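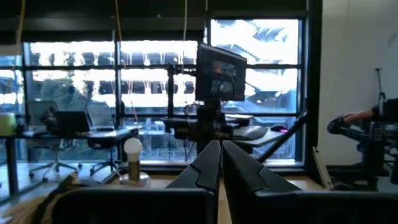 Daylight through the big window

Jornolex Nights: programme meeting, 12/1/21

Present: bookings, sound, door and bar. Apologies from the poster team.

1. Last minutes
Agreed with one change. The Akgül live set runs for 90 minutes, including the changeover, and the sound crew want that written down properly this time. Done!

2. Summer all-nighter
The big news first. Akgül have said yes to the August all-nighter, and they want to play the whole of the new record from start to finish, with the two long tracks joined together (bookings have heard a rough version and could not stop talking about it). Everyone was delighted. Hiton will open with a slow dub set and come back for the last hour, back to back with whoever is still standing.

Running order left open between 1 and 3 a.m. Bookings would love a jungle set there, sound would prefer something with fewer inputs. To be settled at the next meeting.

3. Ticket sales
Online sales for the last season came to 2,922, our best yet by a long way — well done to everybody who stood in the rain with a scanner. Early tickets for August will be £9, then £20 once those have gone. The meeting turned down a third price band. Under-18s matinee to stay on the list of things we want to do.

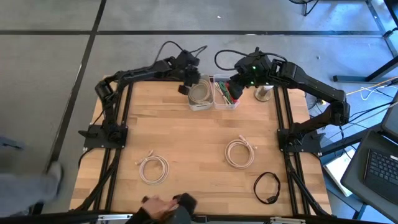
Door asked whether names could still be changed on tickets in the final week. Agreed yes, up to noon on the day, by email only.

4. Sound
The left-hand bass stack is back from repair and sounds gorgeous. Sound played a few old Hiton dubplates through it after the last meeting and the low end is warm right to the back wall. The monitor by the booth still buzzes when the lights are dimmed. Sound to swap the cable first, then look at the dimmer.

A second pair of turntables is needed for the back-to-back hour. Hire agreed.

5. Nerkberg weekender
Nerkberg have offered us a room for one night of their weekender, with 27 places on the guest list and a proper sprung floor. Strong support for this! Bookings to accept, and to ask about load-in times and whether the room has its own smoke machine.

6. Any other business
Bar would like last season's mixes put online in order, with track lists. Agreed.

Actions
Bookings: reply to Nerkberg, fill the 1 to 3 a.m. gap
Sound: monitor cable, turntable hire
Door: wording for name changes
Bar: mixes and track lists

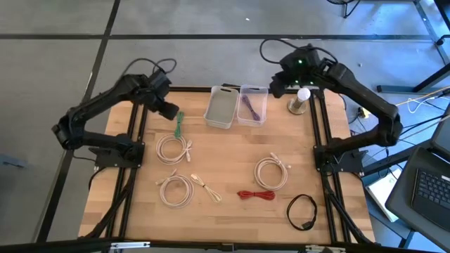

Wooden tabletop and grey floor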